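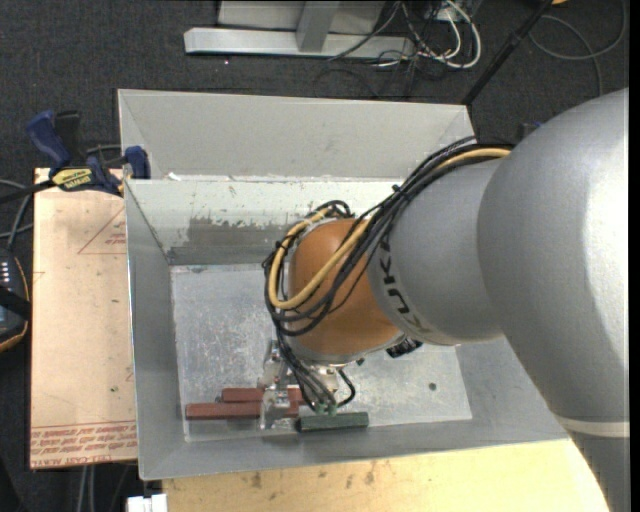 So Zinley have a new shampoo bar and I've been asked three times now whether it's worth the switch. Short answer: not at that price. The pitch is that it's "made the slow way", and I've stopped giving brands credit for that. A block is a block. The three in that grey metal bin have a KUKA arm going in after them, and I couldn't tell you from looking whether something was made slowly or by the thousand. Neither can your scalp.

What I'd look at is the ingredients list. Zinley's opens with the same mild cleanser Pludeck use, then coconut oil, then a clay. The rosemary they put on the front of the box is fourth from the end.

They claim 38 washes a bar. I got 14. My hair is long and the water here is hard – but they don't mention either on the box.

"Balances your natural oils in 5 days." Balances them with what? Measured how? I emailed in March and got a discount code back.

It did smell nice. It also left my ends like string until I went back to the Pons conditioner, so that's another bottle in the shower, plastic and all.

Uren's plain one is almost £4 cheaper and lathers better. No story on the box. I've bought it twice.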